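Chapter 7
The Snack Tray and Other Small Stores

A household that runs out of flour notices at dinner. A household that runs out of snacks hears about it within minutes, from everyone. Most books on home management give the pantry 40 pages and the snack tray a footnote, and the footnote is usually about mice.

The tray deserves better. It is the one store in the house that people use without asking, put back badly and never report as low. When Gøran Rønning kept his log of the Plemau apartments, he recorded 2269 separate visits to the tray and roughly 250 to the fruit bowl. The fruit bowl was closer to the door.

His tray stood by the window, where most people's does. Daylight makes it easy to read a label and hard to pretend you took only one.

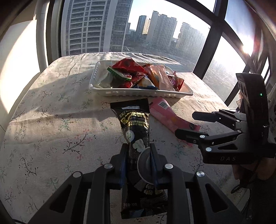

7.1 Emptying Before Filling

New packages go on top of old ones. That is how a tray works if you leave it alone, and it explains the cracker at the bottom that predates the current tenant. Before adding anything, take everything out and lay it on the cloth. Crumpled bags go in the trash. Then read the dates, which manufacturers like to print across a crimp or a seam, in ink the color of the wrapper if they can manage it.

Put back the soonest date first and nearest the hand. Cakes and puffed snacks go in last – they crush under anything, including each other.

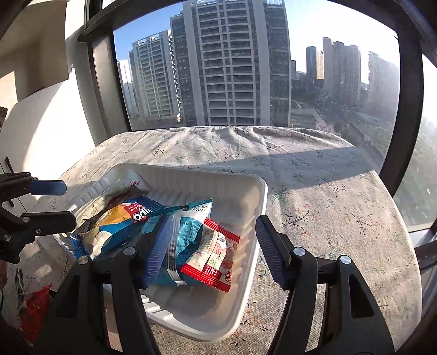 Leave some of the tray bare. Beginners find this painful and will fill the space by evening, but a gap lets you slide packages aside to see what you own. The Cludton method calls for a fixed gap at one end. The Wiler method lets the gap wander, and its followers are cheerful people who own a lot of stale wafers. Benítez, whose tables we use in Section 7.2, sides with Cludton on everything except chocolate.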